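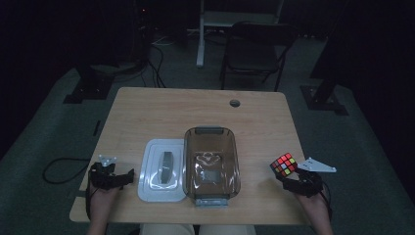
뚜껑은 왜 늘 마지막에 말썽일까
물건을 통에 넣는 소프트웨어를 따라다닌 어느 9월의 기록

솔직히 말하면 나는 로봇 팔보다 로그 파일을 더 좋아하는 사람이다. 팔이 멋지게 휙 움직이는 영상은 금방 질리는데, 새벽에 혼자 돌다가 죽은 프로세스가 남긴 마지막 줄은 몇 번을 읽어도 재미있다(나만 그런가?). 그래서 Dustden이라는 작은 소프트웨어 팀을 취재하러 가면서도 카메라보다 노트북 충전기를 먼저 챙겼다.

Dustden이 만드는 건 Gevudano라는 이름의 도구 묶음이다. 사람이 양손에 그리퍼를 쥐고 큐브를 집어 통에 넣는 식의 시연을 하면, 그 기록을 받아 시간을 맞추고, 손의 궤적을 복원하고, 학습에 쓸 만한 조각으로 잘라 준다. 말로 하면 세 줄인데 코드는 전혀 세 줄이 아니다. 나는 이틀 동안 옆자리에 앉아 화면을 구경했고, 마지막 날에는 직접 시연도 해 봤다. 어깨가 그렇게 뻐근할 줄은 몰랐다!

제일 먼저 배운 건 시계 이야기였다. 머리 쪽 카메라는 초당 30장을 찍는데 그리퍼에서 오는 신호는 제멋대로의 박자로 들어온다. 여기서 20밀리초만 어긋나도 일이 이상해진다. 손가락이 닫히기도 전에 큐브가 들려 있는 것처럼 기록되는 것이다. 그걸 그대로 학습한 모델은 어떻게 되느냐고 물었더니, 허공에서 자신 있게 손을 들어 올린다고 했다. 나는 이 대답이 너무 마음에 들어서 수첩에 그대로 적었다.

그래서 Gevudano는 기록을 열자마자 시간표부터 다시 짠다. 양쪽 그리퍼가 열리고 닫히는 순간을 신호에서 찾고, 영상에서도 같은 순간을 찾아 둘을 맞댄다. 예전 버전은 녹화 시작 시각만 믿었다고 한다. 그 시절 데이터를 아직도 못 버리고 있다는데, 보관 폴더 이름이 '언젠가'였다. 우리 집 옷장에도 그런 상자가 있다.

다음은 손의 위치. 그리퍼에 달린 판을 보고 자세를 추정하는 부분인데, 이게 잘 보일 때는 정말 싱겁게 풀린다. 문제는 손목을 꺾을 때다. 통 안쪽으로 손을 깊이 넣으면 판이 비스듬해지고, 추정값이 슬슬 떨기 시작한다. 화면에 궤적을 그려 놓으면 매끈하던 선이 갑자기 라면 면발처럼 꼬불꼬불해진다. 팀은 여기서 평활화를 세게 걸었다가 한번 크게 데었다. 선은 예뻐졌는데 큐브를 놓는 순간의 짧은 멈칫거림까지 지워 버린 것이다. 사람이 물건을 놓기 직전에 하는 그 작은 망설임이 계획기한테는 꽤 중요한 정보였다.

지금은 구간마다 세기를 다르게 건다. 그냥 이동할 때는 넉넉하게, 접촉이 있을 것 같은 구간에서는 거의 손대지 않는다. 접촉 구간을 어떻게 아느냐가 또 한 덩어리의 일인데, 이 부분은 Šindelář라는 하위 모듈이 맡는다. 이름을 어떻게 읽느냐고 물었더니 사무실 안에서도 발음이 셋으로 갈렸다. 나는 끝까지 '그 모듈'이라고 불렀다.

그리고 반투명한 통! 인식 쪽 사람들은 투명하거나 반투명한 플라스틱 이야기만 나오면 표정이 달라진다. 갈색이 살짝 도는 통은 벽 너머로 탁자가 비쳐 보이고, 바닥에는 조명이 희끗하게 맺힌다. 사람 눈에는 그냥 통인데 분할 모델은 그 반사광을 별개의 물체로 집어내곤 했다. 없는 물건을 피하느라 팔이 통 가장자리에서 빙 돌아 들어가는 걸 재생 화면으로 봤다. 공손한 손님 같았다.

해결책은 생각보다 소박했다. 통의 안쪽 면을 픽셀로 맞히려 애쓰는 대신 테두리와 손잡이 클립을 먼저 찾고, 거기서 통의 모양을 세운 다음 안쪽에 뜬 밝은 얼룩에는 점수를 낮게 준다. 이 규칙을 넣고 기록 400개를 다시 돌렸더니 유령 물체가 눈에 띄게 줄었다고 했다. 완전히 없어지지는 않았다. 남은 녀석들은 따로 모아 두고 새 모델이 나올 때마다 시험 문제로 낸단다.

계획기 쪽은 Istetent라는 이름의 별도 프로그램이다. 여기서 뚜껑이 등장한다. 큐브를 넣는 일까지는 순서가 단순한데 뚜껑을 덮으려면 두 손이 서로를 신경 써야 한다. 한쪽이 통을 누르고 있는 동안 다른 쪽이 뚜껑을 얹고, 테두리가 맞물리면 누르는 방향을 바꾼다. 초기 계획기는 두 손을 따로 계획해 놓고 나중에 부딪치는지만 검사했다. 부딪치지는 않았다. 다만 둘 다 상대가 먼저 움직이기를 기다리면서 가만히 멈춰 있었다. 엘리베이터 앞에서 서로 먼저 타시라고 하는 그 장면이다.

그래서 요즘은 두 손의 움직임을 하나의 시간표 위에 올려놓고, 어느 손이 '붙들고 있는 손'인지를 구간마다 표시한다. 시연 데이터에서 이 역할을 자동으로 뽑아내는 게 이번 가을의 큰 숙제라고 했다. 내가 한 시연도 여기에 들어갔는데, 나는 역할을 너무 자주 바꾸는 사람으로 분류됐다. 오른손으로 큐브를 집었다가 왼손에 넘겼다가 또 오른손으로 받고. 평소 장바구니 들 때도 그러는 것 같다.

재미있었던 건 화면 도구다. 기록 하나를 열면 영상과 두 손의 궤적, 그리퍼가 벌어진 정도가 한 줄에 나란히 나온다. 마우스로 죽 긁으면 전부 같이 움직인다. 별것 아닌 것 같지만 이걸 만들고 나서야 오류를 제대로 찾기 시작했다고 한다. 그전에는 창을 따로 띄워 놓고 눈으로 맞췄다는데, 듣기만 해도 눈이 시렸다. 단축키도 많다. 나는 그중에 '이 기록 싫어요' 키가 제일 좋았다. 누르면 이유를 적는 칸이 뜨고, 적지 않으면 닫히지 않는다. 칸에 쌓인 문장들을 조금 읽게 해 줬는데 "케이블이 손목에 걸린 듯", "뚜껑을 거꾸로 얹음", "모르겠음. 그냥 이상함" 같은 것들이었다. 마지막 유형이 나중에 다시 보면 시간 동기화 문제인 경우가 많다고 한다.

지금까지 모은 기록은 2,000개. 많다고 해야 할지 적다고 해야 할지 나는 잘 모르겠다. 팀 안에서도 의견이 갈려서, 한쪽은 더 모으자고 하고 한쪽은 있는 것부터 깨끗이 닦자고 한다. 점심을 먹으면서도 그 얘기를 하더니 커피를 마시면서도 계속했다. 나는 닦자는 쪽에 마음이 조금 더 간다. 로그 파일 좋아하는 사람이 어디 가겠는가.

떠나기 전 오후 4시쯤, 새 버전의 Istetent가 뚜껑 덮기 계획을 짜는 걸 같이 봤다. 화면 속의 두 손이 움직이고, 잠깐 멈추고, 왼손이 먼저 내려갔다. 뒤에서 누가 작게 "오" 했다. 그다음 시도에서는 오른손이 뚜껑을 한 뼘 옆에 얹었고, 다들 다시 의자를 당겨 앉았다.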